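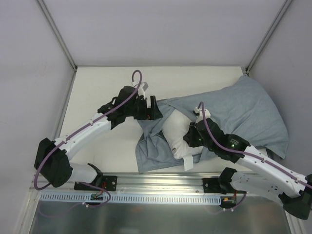
Celda 2, prueba de pinzas con tela y almohada.

Lista previa a la comparativa Kivden / Zupan - mayo

Fijación de las bases al raíl: correcta. Reapretar cada 21 ciclos.
Cables por muñeca y antebrazo: correcto. Revisar el bucle con el codo plegado.
Cámaras de muñeca: calibradas con Trident.
Parada de emergencia: correcta, probada con ambos brazos.
Dedos de la pinza: pendiente. Desgaste en un juego Zupan tras unos 171 agarres - pedir recambio a Drenarton.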